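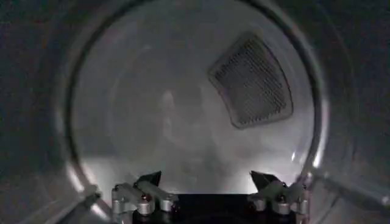 Sostska Laundry Set, data card

Last edited Thu 3 September by Smaranda Enache

What it is

2,205 recorded attempts at getting laundry in and out of a front-loading dryer, done by an arm with a two-finger gripper. Most people will want the wrist view. A person does this chore while talking on the phone, so please adjust your expectations before opening the files.

Tasks

load: move one item from a table into the drum
unload: reach in, find an item, bring it out
check_empty: look into the drum and decide if anything is left

check_empty was meant to be the easy one. It is the task we argue about most. The perforated grille on the back wall is dark against pale steel, and our first model took it for a sock with great confidence. It spent most of July trying to pick it up. Reflections on the drum wall caused the same trouble on a smaller scale. We left those attempts in, labeled phantom_item, and they may be the most useful part of the set.

Can it do laundry?

No. It can move a dish towel from one place to another, often the place you wanted. Fitted sheets were dropped from the plan after Aurel Buzatu watched the arm work on one for 42 minutes and asked to be put on another project. Folding is outside the scope of this release and, at the present rate, of the next several.

Labels

Each attempt has an outcome: success, partial, fail or phantom_item. "Partial" means the item crossed the rim and some of it came back. Raluca Pană and Margareta Pană labeled everything separately, then settled the differences over lunch. Their notes are in the notes column, lightly edited for language.

Known problems

Dark socks are underrepresented. We own fewer than we started with.
Drum light varies between sessions.
Nearly all items are cotton. Do not expect anything sensible on a bathrobe.
The timestamps in the Preltport sessions run one hour ahead. Fix this before merging.

Splits

train: 2,000
test: 205

Use

Free for research and teaching. If you plan to sell a machine that does laundry with this, write to Cor Bakker first. He would like to see it.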